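Re: [listham-hair] Hard water and color fading - is it the water or me?

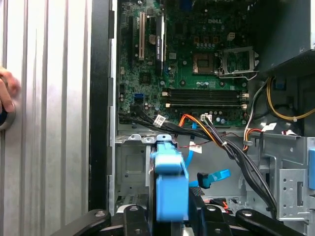
Side panel off the old Dell, coin-cell battery next to the long black slot

From: Aldana Carrasco
To: listham-hair
Date: August 7, 2026

Hi everybody,

Sorry for the slow answer, I've had back-to-back color appointments and then the front desk computer to deal with. I'm still reading the list on my phone, so forgive any typos!

Marguerite wrote:

> I moved to Candville in the spring and my hair has not been the same.
> I was a cool medium brown for years, same box, same routine, and now
> three weeks after coloring it's gone brassy and kind of orange at the
> ends. It also feels coated, like I didn't rinse the conditioner out.
> My neighbor says it's the hard water and I need a 400 dollar filter
> for the whole house. My sister says I'm washing too often. I wash
> every day because I swim. Should I switch to a salon color? Or quit
> swimming? (Please don't say quit swimming.)

I would never say quit swimming! I've got three ladies who come to my chair straight from the pool and their hair looks great.

OK so first, your neighbor is partly right. I did hair in Candville for six years before I moved over to Listham, and the water there leaves a white crust on everything. You've seen your shower head, I'm sure. That same stuff sits on your hair, and it's probably the coated feeling you're talking about. More conditioner won't help with that, and I'd bet you've been using more of it, am I right? Everybody does.

But please don't spend 400 dollars on anything yet. Get a chelating shampoo first. It has to say chelating on the bottle - clarifying is a different thing and mostly takes off styling product and oil. Use it once a week, leave it on for three minutes, rinse really well, and then put on a plain conditioner with no heavy silicones in it. Give it a month. If your hair likes it, then you can think about one of those screw-on shower filters. I have one at home and I go back and forth on whether it does much for the minerals, though it does seem to help with the chlorine smell.

Now the swimming. Wet your hair in the shower before you get in the pool. Soaking wet, dripping, not just a splash. Then comb a little cheap conditioner through the ends and put your cap on over it. Hair that's already full of tap water doesn't take up nearly as much of the pool. Rinse when you get out, right there at the pool, don't wait till you get home. And on swim days you can shampoo just the scalp and let the suds run down the rest. Your sister has a point about the daily washing, but I wouldn't skip rinsing.

About the color itself: are you pulling the box dye through to the ends every time? That's the part I'd want to know. If you are, the ends have layers and layers on them and they're going to be dry and grab funny and fade warm no matter what water you have. Do the roots only, and if the ends look dull put a demi gloss on them every second or third time. A blue shampoo will knock back the orange on brown hair (purple is for yellow, so that one's for the blondes). Every other week is plenty. I had a client who used it daily and ended up with a muddy sort of navy thing around her face, poor woman.

Also, don't color within 24 hours of using the chelating shampoo if your scalp is at all sensitive. Mine stings like crazy if I push it.

Somebody asked off-list about the Vovari gloss. I've used it on myself twice, in the ash brown. Pretty color, nice and shiny, gone in ten washes. For a daily swimmer I don't think it's worth the money.

If you do want to see someone in person, Stamatopoulos on the Candville side does a good correction and will do a strand test before charging you for anything. Ask for a weekday morning, Saturdays over there are a zoo. Or come see me, it's not that long a drive, but bring the box you've been using so I can read the shade number!

One more thing and then I have to go mix a color. Did your brown start going orange right away after the move, or only once it got sunny? If you've been out in an outdoor pool all summer, that's sun as well as water, and a hat would help on the walk home.

Write back and let us know how the first couple of washes go.

Aldana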